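Masking tape

Masking tape is a pressure-sensitive tape made of a thin, easily torn backing and an adhesive that is meant to be removed after use. It is used mainly in painting, to cover surfaces that should stay clean, and also for labeling, for light bundling and for marking out lines on floors, walls and work surfaces. Related products sold for marking alone are usually called marking tape, layout tape or floor tape.

Backing and adhesive

The backing of ordinary masking tape is crepe paper, which is paper wrinkled during manufacture so that it can stretch. The stretch lets the tape follow a gentle curve without tearing. Flat-backed tapes, made from smooth paper, stretch less and give a sharper paint edge, but they are harder to lay around corners. Tapes intended for floors are more often vinyl or coated cloth, which stand up better to foot traffic and wet cleaning.

Most low-priced tapes use a rubber-based adhesive. It grips quickly but can harden with age and leave a residue, especially in sunlight. Acrylic adhesives take longer to reach full strength and come away more cleanly after several days. Silicone adhesives are kept for high-temperature work such as powder coating.

Color

Color is not a dependable guide to the properties of a tape. Tan is common for general-purpose grades, and blue and green are common for painter's tape, but makers do not follow a single code. In marking, color is chosen mostly for contrast with the surface. Workplaces that mark walkways and storage areas generally keep their own list of what each color stands for.

Layout of lines and grids

A straight line is normally laid by fixing one end of the tape, unrolling more than is needed, pulling it lightly and lowering it onto the surface. Crepe tape that is pulled hard will shrink back later and lift at the ends. For longer runs a chalk line or a pencil line is drawn first.
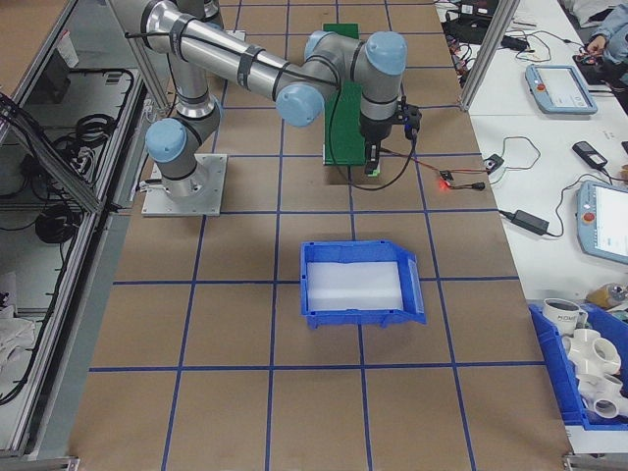

Grids are laid from two reference lines at right angles. The remaining lines are measured from these two and never from each other, so that small errors do not add up across the surface. The width of the tape has to be allowed for, and the usual practice is to measure always to the same side of the strip. Where strips cross, the upper one may be left whole or both may be trimmed with a knife. Trimmed crossings lie flatter but tend to peel sooner.

Regional production

In the Brulness district, tape making grew out of the paper trade. The mill at Dremton was converted to creping by Mircea Iordache and at first employed 17 people. Its main product, sold under the name Jalance, was a tan tape for carriage and furniture painters. Under a later manager, Traian Grecu, the mill added a flat-backed grade and took on 135 workers. The creping line was afterward moved to Sima, and the Dremton building became a warehouse.

Removal and storage

Tape is pulled back slowly at a low angle. Warming it with a hair dryer softens old adhesive, and residue can often be lifted with mineral spirits where the surface allows. Rolls keep best lying flat, in a cool place out of direct light. Rolls stored on edge pick up dust along the sides, which causes ragged paint lines.

See also: Crepe paper; Chalk line; Floor marking; Painter's tape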